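Re-establishing the Table Reference on a Bench Cell After a Wrist Camera Change

Fullari Bench Cells – Setup and Maintenance Guides

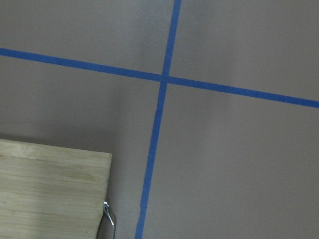
This guide applies to the bench cells at the Plillemholm site that use a single arm with a small camera mounted at the wrist. It covers the work required after the camera or its bracket has been removed, replaced or knocked out of position. Operators who only need to restart a cell after a normal shutdown should use the daily start sheet instead.

The procedure restores the relationship between the camera view and the table. Until it has been completed, the cell must not be returned to automatic operation, even if the arm appears to move normally. A camera that has turned slightly in its bracket will still produce a clear picture, and the fault may only show itself as a series of poor picks near the outer edge of the work area.

Allow one uninterrupted session for the work. If the session has to be stopped after Step 4, begin again at Step 3.

Before you begin

You will need the following items:

Blue painter's tape, one full roll
A steel rule and a soft pencil
The 2.5 mm hex key kept with the cell
Lint-free wipes and the approved surface cleaner
The cell logbook
The Hemudar test part issued with the cell

Check that the replacement camera carries the same part number as the one removed. The two versions of the bracket supplied by Yilma look alike but hold the camera at different angles, and the values stored for one cannot be used with the other. The bracket version is stamped on the inner face, next to the cable slot.

Only staff who have signed the access list for the cell may enter the work area while the arm is powered. A second trained person must be within reach of the stop button during Steps 5 to 7.

Step 1. Put the cell in a safe state

Finish or cancel the current job. Move the arm to its parked position, switch the controller to manual and set the speed limit to its lowest value. Press the stop button and confirm that the controller reports a stopped state. Hang the maintenance tag on the controller door.

Do not rely on the pause command for this work. A paused cell may resume if the job queue is restarted from the office terminal.

Step 2. Fit and tighten the camera

Seat the camera fully in the bracket before inserting any screws. Start all the screws by hand, then tighten them in turn with the hex key, a little at a time. Stop when they are firm. The threads in the bracket are soft and will strip if forced.

Route the cable along the outside of the forearm and secure it at the existing points. Leave enough slack for the wrist to turn through its full range. With the stop button still pressed, move the cable by hand and check that it does not pull at the connector.

Wipe the lens cover once, in one direction, with a dry wipe.

Step 3. Renew the tape cross

Remove any old tape slowly, pulling it back flat against itself. Clean the table surface and let it dry fully. Tape laid over cleaner residue tends to lift at the ends within a few shifts.

Lay the first strip across the width of the work area and press it down from the middle outward. Lay the second strip over it, front to back, so that the two cross near the middle of the area. Do not stretch the tape while laying it. Stretched tape shrinks back and leaves a wavy edge.

The strips do not have to meet at an exact right angle, and they do not have to line up with the sides of the table. The software records the cross as it finds it. What matters is that the cross stays where it is once recorded – a strip that is later lifted and pressed down again counts as a new cross, and the procedure must be repeated.

Mark the ends of each strip on the table edge in pencil. These marks allow the next person to see at a glance whether the tape has moved.

Step 4. Check the lighting

Set the room lights as they are during normal work and close the window blinds. Open the live camera view on the controller. The table should look evenly lit near the crossing, with no bright reflection on the tape. Slight dimming toward the corners of the view is acceptable.

If a fixture or workpiece throws a dark shadow over either strip, move that item until the strip is clear. Items that do not touch or shade the tape may be left in place.

Step 5. Bring the arm over the cross

Release the stop button and re-enable the arm in manual. Using the hand control, move the wrist until the crossing is close to the center of the live view. Lower the arm in short moves to the reference height of 133 mm, measured with the steel rule from the table to the underside of the bracket.

Keep hands outside the work area whenever the arm is moving. Take the measurement only when it has come to rest and the second person has pressed the stop button.

Step 6. Record the reference views

Select Table Reference from the setup menu and choose New. The controller asks for 13 views. For each one, move the wrist to the suggested pose, wait for the picture to settle and select Accept. Both strips must be visible in every view.

When the last view has been accepted, the controller displays a single error value in tenths of a millimeter. A value of up to 12 may be saved. If the value is higher, check the camera screws and the tape, then repeat the step from the first view. Do not delete single views in order to lower the value.

Step 7. Confirm with the test part

Place the Hemudar test part on the table, clear of the tape, and run the program named Verify at low speed. The arm should pick the part and set it down again 18 times, at points spread over the work area. Watch the outer points with particular care.

A missed pick at one point usually indicates dirt under the part. Clean the spot and run the program again. Missed picks along one whole side indicate that the camera has turned in its bracket, in which case return to Step 2.

Step 8. Return the cell to service

Remove the tag, restore the normal speed limit and enter the following in the logbook: the camera part number, the bracket version, the saved error value and the result of the Verify program. Both persons must sign the entry.

Routine care

Inspect the tape at the start of each shift. Press on the ends lightly; if one lifts, take the cell out of automatic operation and renew the cross. Do not write on the tape or place parts on the crossing.

The tape is also replaced each July during the summer shutdown, whatever its condition, and Steps 3 to 8 are carried out in full before production restarts.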